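Building an arm in the spare room

Oda Skjelbred repairs pumps for a living and builds robots in the evenings. Her current project is a single arm with a two-fingered gripper, put together over two winters in the back bedroom of her house in Tveit. She calls it Hatska. The arm sits low, close to the floor, and its job for now is to open cabinet doors and pull out drawers.

We met at the Bollow workshop, where she rents bench space for the jobs that are too loud or too dirty to do at home, and then drove to her house to see the arm itself.

She did not start out wanting to build a robot. A neighbour was clearing a garage and gave her a box of motors, most of them seized. "I got 7 of them running again and then I had to think of something to do with them," she says. The first attempt was a motorised blind, which her husband asked her to take down after a week. The second was the arm.

Very little of that first arm is left. The original joints had too much play in them, and by the time a movement reached the gripper it could be out by the width of a finger. She rebuilt the shoulder twice and the elbow once. The base was recut at Bollow from thicker plate after the old one flexed whenever the arm reached out to the side.

"People ask about the software, and the software is fine," she says. "Most of what I have done is tighten things. I tighten something, I run it, and then I find the next thing that's moving when it shouldn't."

She keeps a notebook of every run. On the day we spoke she was on run 286. Each entry has the date, what she asked the arm to do, and one line on how it went. Some of the lines are just "no".

The control board is a Sullora, bought second-hand, and she has mixed feelings about it. It does what she needs, but the manual was written for an older version and the connectors are labelled differently. She lost most of a month to a fault that came down to two wires in the wrong order. She has since written the correct order on the inside of the cupboard where she keeps her tools.

The fingers have given her more trouble than any other part. She has made 19 pairs so far. The early ones were straight and blunt and could not get in behind the edge of a door. The present shape is wide at the base and narrows towards the tip, with a window cut through each finger to save weight. She made the windows larger at one point and the fingers bent, so she went back to the smaller size.

Then there was the question of grip. Bare fingers slid off painted surfaces. She tried rubber from a bicycle tube, which held well but peeled off in the warm, and a brush-on coating that never properly set. In the end she wrapped the ends in black tape.

"It wrinkles, and it looks terrible," she says. "But I can change it in a minute with whatever is in the drawer. I did it properly three times and every time the proper version was worse."

The camera is mounted at the wrist, looking out along the fingers. She had it on a stand beside the arm at first, but the arm kept getting in its own way. From the wrist it sees what the gripper is heading for, and most of what else is on the floor too.

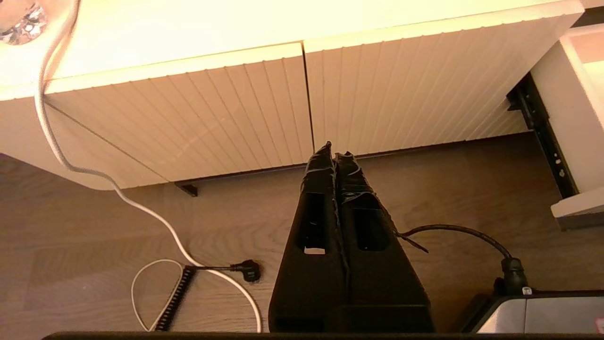

Cables are the other thing she would plan differently. She began with the idea that she would sort them out once everything worked, and every new part has brought another lead with it. She has had a plug pulled out in the middle of a run, and once spent an evening looking for a software fault that was a connector not pushed home.

"I'd put the cables in first if I did it again," she says. "Draw where they go, leave enough slack for the full reach, and clip them down. I say that, and I still haven't done it."

Doors remain harder than drawers. A drawer comes straight out, and if the arm pulls a little off line the runners will usually put up with it. A door swings, so the gripper has to follow a curve, and if it guesses the curve wrongly the fingers slip off or the whole cabinet shifts across the floor. She has tried weighting the cabinet down with books. She would prefer the arm to notice the resistance and ease off, and that is what she is working on this June.

I asked what the arm has cost her. She said she had kept the receipts for the first year and then stopped keeping them. The plate was the biggest single expense, followed by the camera, which she bought new after two used ones failed.

There is no plan to sell it or to enter it in anything. A friend at Bollow would like to build a second one from her drawings, and she has told him to wait until she has finished the wrist, where there is still a bearing she doesn't trust.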